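Illow 3 tablet, battery swells or just bad glue??

Cusstead Repair Boards > Tablets

breathnach_fixit
December 30, 2019
Screen lifting on one corner of my Illow 3. Shop in Estholm wants 113 for a new battery plus reseal. Worth it? Tablet is 18 months old. Still charges fine.

padlock_sue
Stop charging it. Lifting corner = battery until proven otherwise. Pay the 113.

tinsnips
Disagree. Mine did this in March, was only the adhesive. Warmed the edge, clamped it overnight, done. These came with lousy glue form the factory.

padlock_sue
And if its the battery you just clamped a swollen cell. Terrible advice, sorry.

tinsnips
Obviously look inside first. Didnt think I had to spell that out

breathnach_fixit
ok so how do I look without cracking the glass

orrin77
Thin plastic pick, go slow, start at the corner thats already up. If the silver pack looks puffy close it and take it in. New one was more than 300 so 113 isnt crazy.

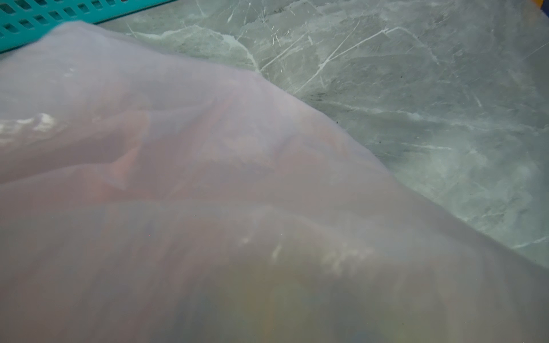
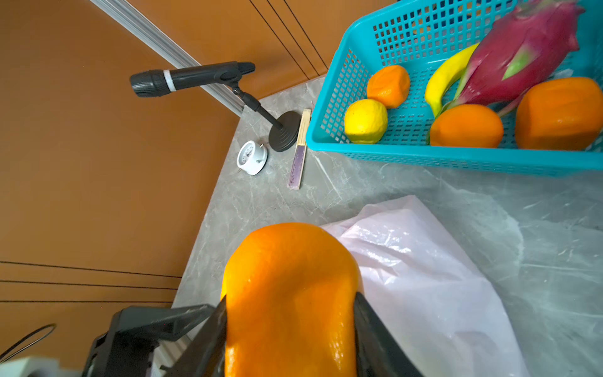 Page 2: replies after the shop visit

breathnach_fixit
Puffy. Very puffy. Left it with Estholm, they kept the old pack for recyling. Paid the 113.

padlock_sue
Good call.

tinsnips
Fine. Still say the glue is junk tho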